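Storngate Self Storage: Questions and Answers

How small is your smallest unit?
The locker size is 12 square feet. It takes suitcases, boxed papers or the contents of a wardrobe. Larger rooms go up to 512 square feet. 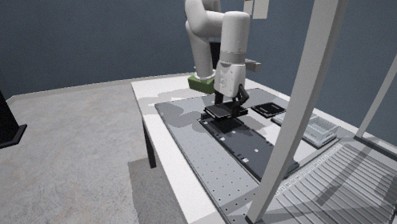
Lockers are on the ground floor and can be reached from the loading bay with a trolley. Trolleys are free to use, but please bring them back to the bay.

When can I get in?
Gates open at 6am and close at 10pm. The office keeps shorter hours, so collect your gate code before 5pm on your first visit.

What can't I store?
Food, plants, animals, gas bottles, fuel, paint thinner and anything that doesn't belong to you. Tyres are allowed up to a set of four.

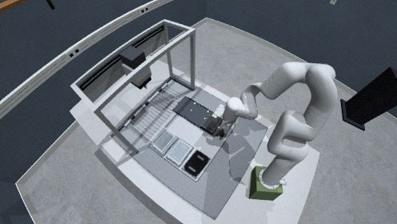

Do I need insurance?
Yes. You can use your own policy if it covers goods in storage, or take ours through Visser. The lowest level of cover is £1,000.

How much notice do I give when I leave?
14 days in writing. Email is fine. We refund unused rent to the card you paid with.

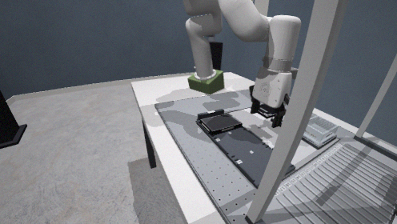 Do you sell boxes and locks?
We stock Jikix padlocks and Gronness double-wall boxes at the office. Unused boxes can be returned within 30 days with the receipt.

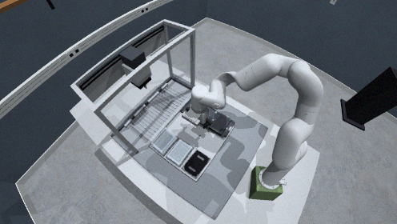 Furniture should be taken apart where possible and stood off the floor on pallets. Keep screws in a labelled bag taped to the piece they came from. A white worktable like this one takes up less room with its legs off, and the top can stand on edge against the wall of the unit. Wrap the corners first.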